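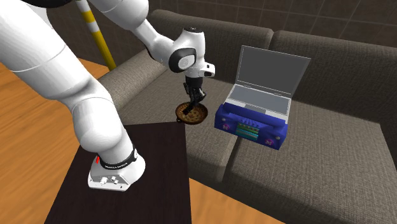 Tolline Robotics Club: Frequently Asked Questions

Last updated August 17, 2020

Who can join?
Any student in grades 9 through 12. You do not need to have taken a programming class, but you should be willing to learn some Python in the first few weeks.

Do I need my own robot?
No. All of the work this season is done in simulation. The arm, the furniture and the objects are models, and you control the arm with code you write on your own computer.

What is the season project?
Teams write a controller that picks up household objects and puts them where the task card says. Rooms and objects change from one task to the next. A task may ask for a pizza to be lifted off a sofa, or for a box to be moved without tipping what is on top of it.

Why are the objects so mixed?
The object set was put together for variety in shape and size. A flat round thing and a tall box need different grasps, and a controller tuned to one usually fails on the other.

How many practice scenes are there?
1252. You can download 1000 of them when you sign up. The rest are kept back for judging.

How big are the teams?
Two or three people. We had 22 students last year. If you don't have a team, tell us on the sign-up form and we will place you in one.

How is a run scored?
You get points for gripping the object, for lifting it clear, and for setting it down in the right place. Knocking over anything else costs points. Dropping the object ends the run.

Can we change the arm or the gripper?
No. Every team uses the same arm with the same two-finger gripper. You may change the speed and the gripping force within the limits in the settings file.

What kind of computer do I need?
A laptop from the last five years or so is usually enough. If the simulator runs slowly, turn off shadows first. The lab has 14 desktops you can use after school.

My gripper closes but the object slides out. What is wrong?
Check the height of the grasp first. Most teams close the fingers too high. Then check that you wait for the fingers to finish closing before you send the lift command.

Can I use code I found online?
Yes, if you list the source in your readme file. Code shared between teams is not allowed.

Is there a fee?
No.

Who do I contact?
Oisín Cullinane runs the club. Leave a note at the lab or use the contact form on this site. Please attach your log file if you are asking about a failed run.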